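Mobile dev course: is the Zirivell one worth it?

mfortin
30 Jun 2020
Looking at the Zirivell Android course, $2000 for the full program. I've done a bit of Java but never published an app. Has anyone here finished it?

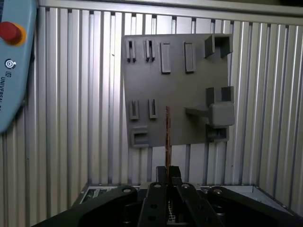 Reply #1 – rmudgway
Did it last year. The first half is good, the second half is mostly you copying the tutor's project. You do end up with an app in the store – mine has 411 installs. Kotlin only gets two weeks.

Reply #2 – Nartey
I'd disagree on the second half. Copying the project is how I learnt Gradle. Fosero charges $200 for a self-paced version, but there's no marking.

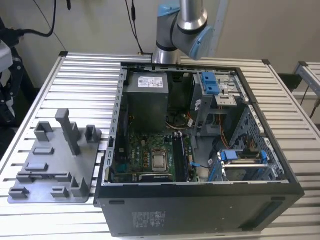

Desktop tower with the side panel off

Reply #3 – rmudgway
Fair enough, but $2000 is a lot for marking. My tutor took nine days to look at one assignment.

Reply #4 – trollitz
Check your computer first. The emulator crawled on my old desktop until I added memory. I ended up testing on my phone over USB.
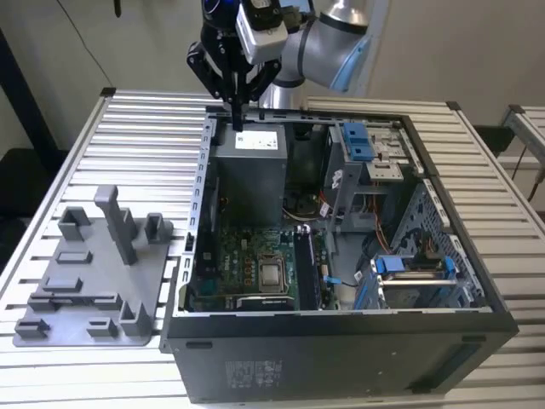 Reply #5 – mfortin
Thanks all. I'll try Fosero first and see if I stick with it. Does it cover Kotlin?

Reply #6 – Nartey
Yes, from module three.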